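4.2 How long people keep a phone, and what makes them let go of it

We now turn to the part of the study we were most looking forward to – the replacement diaries. Over 11 months, 1,541 phone owners told us every time they thought seriously about buying a new handset, and what set the thought off. The entries are short, often funny, and far richer than the yes/no items used in our pilot.

The first surprise was how weak the pull of a new model is. Launch weeks did produce a burst of entries (February was the busiest month by a wide margin), yet most of those entries ended with the owner keeping the old phone. A new camera or a brighter screen got people looking. It rarely got them to pay. What did get them to pay was trouble with the phone already in their pocket, and above all the battery. Owners wrote about chargers left in every room, about switching off maps halfway through a drive, about a phone that died at the checkout with the loyalty card on it!

We saw this most clearly among owners of the Gatutar and Enix handsets, the two mid-priced lines with the largest share in our sample. The two are close in price and screen size but differ in one useful way: the Gatutar has a back cover that any repair shop can remove in minutes, while the Enix is glued shut. Gatutar owners who complained about the battery tended to replace the battery. Enix owners with the same complaint tended to replace the phone. We had expected some gap here, but the size of it delighted us, as it gives a clean view of how much a small design choice can matter.

Software support came second. Owners seldom knew the date on which updates for their phone would stop, and many learned of it only when a banking app refused to open. Here the diaries pick up something sales figures miss, namely the weeks of grumbling and workarounds between the first warning and the purchase. In the Drernance trade-in records, which we matched to 210 of the diaries with the owners' consent, that stretch simply does not appear.

Trade-in offers worked mostly as a nudge for people who had already decided. The Huttunen stores ran a bonus offer for 12 weeks during our study, and diary entries that mentioned it nearly always followed an earlier entry about battery life, storage or a cracked screen. This fits nicely with the order of events proposed in Section 2 – annoyance first, then browsing, then price. 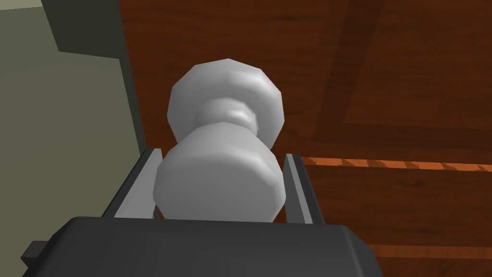
Figure 3

Do yearly launches make people replace their phones every year? For most owners in our sample they do not; a launch brings on a round of looking, and the purchase waits until the current phone becomes a nuisance to use.

There is one group for whom this does not hold. Owners on monthly upgrade plans changed phones soon after a launch whether or not they had any complaint, and their diaries read quite differently from the rest. We treat them separately in Section 4.3.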